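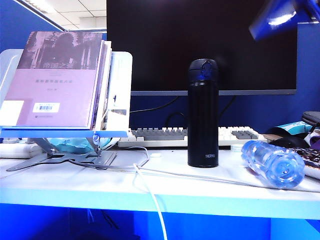

Book on a reading stand, white desk.

Search this forum Go

Grevden Community Board > Fundraising and charity events

latari_lane
Has anyone been to the Nolteo hunger lunch? Tickets are $119 and you get a bowl of rice while someone talks about food insecurity. I'd like to know how much of that reaches the food bank on McIntyre Street.

Armindo Bastos
I went in January. They raised $4,000 on the day, and it was read out at the end to a big clap. Good talk too.

latari_lane
Raised before costs or after? The hall isn't free.

Armindo Bastos
Didn't ask. I assumed after.

hescobedo
I'd want that in writing. I've been to 2 of these and neither put out a proper statement. Heriberto Escobedo here, by the way, for those who know me from the old board.

pennyw
Bit harsh. My daughter went with her school and hasn't wasted food since. You can't put that on a balance sheet.

hescobedo
Glad to hear it, but that's a lesson for your daughter. Families lining up at 7 in the morning need groceries — a feeling in a hall doesn't fill a bag.

pennyw
People give more once they've felt it, though.

latari_lane
Do they? I keep hearing that and I've never seen a number behind it. I could hand the food bank my $119 and skip the rice.

Armindo Bastos
Then do that. Some of us like to go along and meet the neighbours as well. I'll email Nolteo about the costs and post whatever they send back.

latari_lane
Thanks. I'll hold off on a ticket until then.

This site uses cookies to keep you signed in. Accept Manage settings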